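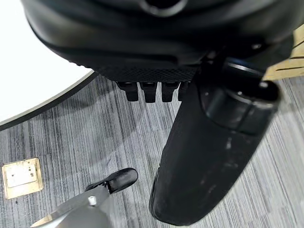
A robot's metal finger, with its black rubber tip, above a gray carpet. The square thing on the left is a floor outlet cover.

How Do You Teach a Robot? Bring Snacks, It Takes a While
Apr 20, 2023

In movies, robots wake up knowing everything. They speak six languages, do backflips, and have opinions about humanity.

Real robots wake up knowing how to be heavy.

If you want one to do something useful in a room, like pick a sock up off the floor, somebody has to teach it. You might think that means typing "Pick up the sock" and going to lunch. People tried that sort of thing for years. They wrote long lists of rules. Move forward. Open fingers. Lower arm. Close fingers. It worked very well, as long as the sock was in exactly the right spot and was always the same sock. Move the sock over by the width of a cookie, and the robot would proudly pick up a handful of air.

So a lot of robot teachers do it another way now. They show the robot examples. Piles and piles of examples.

What's an example?

Think about how you learned what a dog is. Your family didn't sit you down and read you the rules of dogs. You saw a big one, a small one, and one wearing a sweater, and each time a grown-up pointed and said "dog." After a while you could spot a dog you had never met before, even a weird one.

A robot's example works a little like that. A person steers the robot through a job from start to finish. While that happens, a computer saves two things over and over: what the robot's camera saw, and how the robot moved. One whole try at the job, saved from beginning to end, is often called an episode. It is the least exciting kind of episode you will ever watch. There are no car chases. Sometimes there is a sock.

Where does the camera go?

Lots of robots have a camera up high, where a head would be. Many have another one down at the wrist, right next to the fingers. Try being a wrist camera yourself. Make a fist, put it next to your eye, and crawl under the kitchen table. Chairs turn into monsters. The table is mostly edge. You get to know the carpet really, really well.

It's a silly way to see a room and a very good way to see what your fingers are doing. If the robot's fingertip is a little too far to the left, the wrist camera is the one that notices. The head camera might have a big robot elbow in the way.

Why so many?

Let's say a team in a town called Wultham wants its robot to pick things up off an office floor. On Monday they record 100 episodes. The robot studies them all and gets pretty good! Then somebody rolls a chair to a new place, and the robot acts as if it has landed on the moon.

The trouble is that the robot doesn't know which parts of an example matter. You know that the sock matters and the carpet stripes don't. The robot might decide the stripes are the whole point. If every sock it ever saw was on a striped carpet, then a sock on a plain carpet could look like a complete mystery.

The fix is to change things. Move the chair. Change the sock. Turn on a lamp. Try a different room, and then a different building. By May, our Wultham team has 1,969 episodes, and everyone on it is a bit tired of socks.

Do mistakes count?

Every robot teacher messes up. They bump a chair leg, or they drop the thing, or they sneeze and the arm goes sideways. Suppose 37 of those episodes went wrong. Should the team throw them out?

Some of them, probably. If a robot copies its teacher, and its teacher keeps whacking the furniture, you end up with a robot that is excellent at whacking furniture. But a try where the person misses, backs up, and then gets it right can be worth keeping. It shows the robot how to get out of trouble, and robots get into plenty.

That's why somebody also has to go through the recordings and label them. Good. Bad. Good. Bad. What was that? Good.

Try it at home

You'll need a friend, a blindfold, a spoon, and a sock.

Put the sock on the floor. Your friend wears the blindfold and holds the spoon. You are the teacher, and you may only say left, right, forward, back, up, down, and stop. Clear away anything breakable first, and your little brother too.

Count how many tries it takes to get the sock onto the spoon. Then move the sock and start over. When your friend starts to complain, explain that you have 1,968 to go.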